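Gallery: the Nodbridge computer clear-out

Hello again! October has been all about old computers at our end of the building, and I've finally sat down to put the gallery page together. If you've not been before, the Nodbridge repair room takes in tired desktop PCs, strips out what's no use and gets the rest going again for people who need one. We had 70 towers waiting when the month began, most of them from the Jistmont office move, plus a few odd ones left over from Zutham (still with their asset stickers on, which are a pain to get off – try warm soapy water and a plastic scraper).

I'm no expert, by the way. I came along for one afternoon to sort cables and somehow I'm now the person who writes the web page.

The cable mountain
Every tower seems to arrive with three leads and none of them the right one. We weighed the lot before it went to Ritchie for recycling and it came to 52 kilos! Kettle leads we keep, always, and the same goes for any decent monitor cable.

Screws
Please, if you're having a go at home, use an egg box. One hollow for the case screws, one for the drives, one for the bits you can't name. I lost a whole evening to a single screw under a radiator.

Lids off
My favourite part of the job. The side panel comes away, you lay the tower down flat and there it all is, the power supply up in its corner and the green board with the processor sitting in the middle.
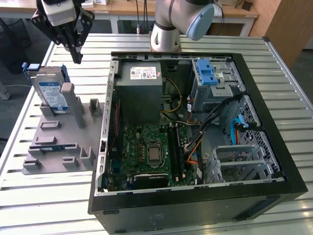

I do love the little splashes of colour you get in an otherwise grey box, bright blue plastic on the drive bay, yellow wires in among the black ones. The Dells are quite nice to work on as well, and I've got much quicker at them than I was in the spring.

Next up is memory testing, which mostly means tea and waiting. More pictures when we've got through the next shelf.

Page updated 28 October 2023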